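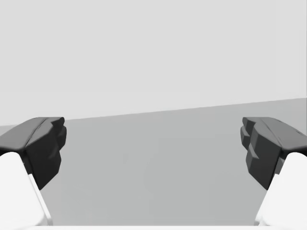 Progress report, Olham workshop, 10 Jan 2025

Work done. The simulation of our two-arm build is now running. Each gripper has two fingers with dark pads, and we can open them wide over the table. From your grant we spent 31 hours on the finger model.

Next step. In April we will start grasp tests with the grocery set, cans and boxes first.

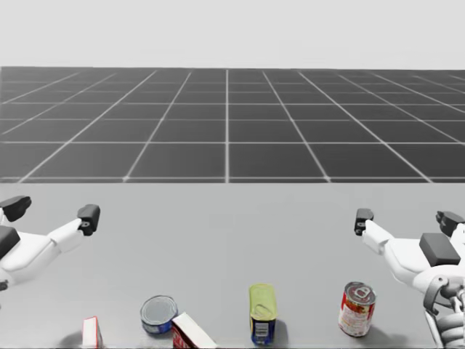

Lumbantobing replied to the draft that the soup can should come before the boxes, and asked for 7 trials per object. We agree and changed the plan.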